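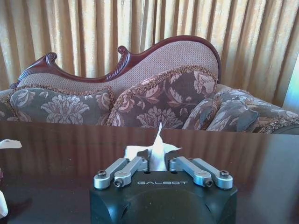 Last modified: May

Legislative Process and Oversight
Handout 7: Compelling testimony before a legislative committee
Instructor: Marlies Rainer
Section leaders: Analyn Ambrosio, Hjalti Arnardóttir

Read before Wednesday. The seminar takes up the Zodura file from the second half of the handout. Bring the committee resolution and the two letters from the reading packet.

7.1 Source of the power

A legislature can demand information as part of its power to make laws. In the United States the federal Constitution does not state this in so many words. Courts have treated the power to investigate as an incident of the power to legislate, and the state courts have mostly followed the same line for state legislatures. In parliamentary systems the power is usually traced to privilege, and the details differ enough that they are left for Handout 10.

Two consequences follow. First, the investigation must relate to a subject on which the legislature could act. Second, the committee has only the share of the power that the chamber has given it, by standing rule or by resolution. A committee on transport that begins asking about hospital billing is open to challenge even if the chamber as a whole could have asked the same questions.

7.2 Steps before a subpoena

Most testimony is voluntary. The usual order is:

1. Informal request by staff, by phone or e-mail.
2. Letter from the chair, with a date and a list of subjects.
3. Notice that the committee is prepared to issue a subpoena.
4. Authorization of the subpoena, by committee vote or by the chair alone, depending on the rules.
5. Service on the witness.
6. Return date: appearance, production of documents, or both.

Steps 1 to 3 have little legal effect in themselves. They matter later as evidence. A court asked to enforce a subpoena will often look at whether the two sides tried to reach terms, and in disputes between branches of government this can decide how quickly the court acts.

Students regularly confuse authorization with issuance. Authorization is the decision. Issuance is the signed paper. A subpoena that was properly signed on the strength of a defective vote is a defective subpoena. Check the quorum rule first, then the notice rule, then the text of the vote.

7.3 Validity: the questions to ask

Does the chamber have authority over the subject?
Has the chamber given that authority to this committee?
Is there a legislative purpose?
Is each demand, or each question, pertinent to the subject under inquiry?
Was the witness told what the subject was, in terms clear enough to judge pertinence?

On purpose, courts look at the record and do not usually go behind it. A committee does not need a draft bill in hand. Mixed motives on the part of members are not enough to defeat a subpoena. An inquiry whose only stated aim is exposure of a private person is a different matter, and the cases should be read closely on this point, as the language in them is broader than the holdings.

On pertinence, the test is applied question by question. A witness may be bound to answer the first nine questions and free to refuse the tenth.

7.4 Grounds for refusal

Privilege against self-incrimination. Available before a committee in the same way as before a court. It is personal to the witness. A corporation cannot claim it, and an officer who holds company records cannot usually claim it on the company's behalf.

Attorney-client privilege. The position is less settled than students expect. Some chambers regard common-law privileges as a matter of discretion for the chair. In practice most chairs respect a claim that is specific and supported by a log.

Executive privilege. A claim by the head of the executive branch, or on that person's instruction. A department officer who declines to answer "pending instructions" has not yet made a claim. Record the distinction in your notes, as it comes up in the Zodura letters.

Freedom of speech and association. Balanced against the public interest in the inquiry. Membership lists are the standard situation.

Confidentiality agreements. A private contract does not by itself excuse a witness from a valid subpoena. It may affect how the testimony is taken — in closed session, for instance.

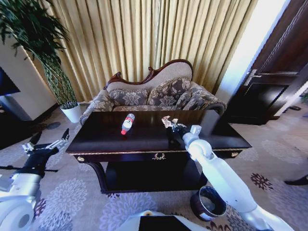 7.5 The Zodura inquiry

Facts. The state signed a contract with Zodura for the management of license records. Zodura passed part of the work to a smaller firm, Hillura. A select committee was formed by resolution to examine "the award and performance of the Zodura contract and the need for changes to procurement law." The committee chair was Lorenz Widmer. The committee had ten members with a quorum of six.

Staff asked Zodura for documents by letter. The company produced 919 pages, nearly all of them invoices. It withheld the messages exchanged with Hillura before the award, citing a confidentiality clause. The committee then met on two days' notice and voted 5 to 2 to authorize a subpoena for the messages and for the testimony of Marlies Berchtold, who had signed the subcontract for Hillura.

Berchtold appeared. She gave her name and position and described her duties. She declined to answer on three subjects:

(a) what she was told about the competing bids before the award;
(b) whether Hillura had done paid work for a political campaign;
(c) the terms on which she later left Hillura.

On (a) she relied on the privilege against self-incrimination. On (b) she said the subject was outside the resolution. On (c) she relied on her separation agreement. The chair overruled the objections to (b) and (c) and directed her to answer. He made no ruling on (a). She again declined, and the session was adjourned.

Points to note. The resolution covers "award and performance." Whether campaign work is pertinent to the award depends on what the committee had already put on the record, and the transcript extract is thin here. Read pages 2 through 7 of the packet with that in mind. Also note that the chair gave a direction to answer on two subjects only. In most systems a clear direction, given after the objection has been heard and overruled, is needed before a refusal can be punished.

7.6 Enforcement

Three routes are commonly available.

Inherent contempt. The chamber tries the matter itself and may order detention. Seldom used now, though many chambers have never formally given it up.

Criminal contempt. The chamber votes to refer the refusal to a prosecutor under a statute. The weak point is that the prosecutor belongs to the executive branch and may decline to proceed. The penalty is for the past refusal, so later testimony does not automatically end the case.

Civil enforcement. The committee asks a court for an order to comply. Breach of that order is contempt of court. Slower at the start, but the court's ruling on pertinence or privilege settles the question for later witnesses. An inquiry may lapse with the end of the session before a final ruling is given, so check the calendar when advising a committee on this route.

Immunity is a separate tool. Where the claim is self-incrimination, a committee with statutory authority may seek an order that compels the testimony and bars its use in a prosecution. Prosecutors tend to oppose such orders, and a later trial can become difficult if the compelled testimony has been widely reported.

7.7 Questions for section

Was the subpoena validly authorized? Deal with the vote and the quorum separately.
Which of the three refusals could support a contempt referral?
Draft one question on subject (b) that would be clearly pertinent under the resolution as written.
What should the chair have done about (a)?
Would it make a difference if the messages were held by a law firm retained by Zodura?

Written answers to the first two questions, two pages at most, go to your section leader. Groups under Hjalti Arnardóttir hand in on paper; groups under Analyn Ambrosio use the course site.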